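Film Talk > Reviews > Bronimholm (worth the two hours?)

tomcat38
Dec 24, 2025
Watched Bronimholm last night. Slow crime film, set in a port town, lots of men in cars. I gave it two stars. The first half hour is good and then the brothers fall out and it repeats itself until the end.

gillw
Can't agree. The repeating is the point, each brother gets the same talk from the same boss. I've seen it twice and liked it more the second time. 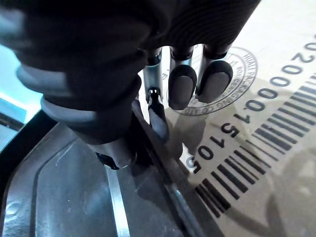
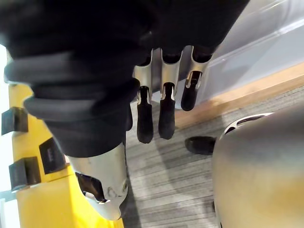
Robot hands, two pics.

tomcat38
Twice is generous. Who was the actor playing the boss? I knew his face.

Laurier Morin
He was the harbour master in Andilico. Much better film, same director, and 38 minutes shorter. Start with that one if you're new to him.

gillw
Andilico is fine but the sound is poor. Half the talk in the warehouse is lost. Which disc have you got?

Laurier Morin
The Asard one. Sound is clear on mine. The older release was bad, I'll give you that. Subtitles are out of step in chapter 7 on both.

pennyroyal
I'm with tomcat on Bronimholm. The shooting in the ferry queue is well done and I didn't care about anyone in it. The wife has four lines. Went to see it in August with my sister and she fell asleep.

gillw
She has more than four lines. The kitchen argument goes on for ages.

pennyroyal
He does the talking in the kitchen. She washes up.

tomcat38
Ordered the Asard disc of Andilico, will report back. Keeping my two stars for now.

Thread views: 1,503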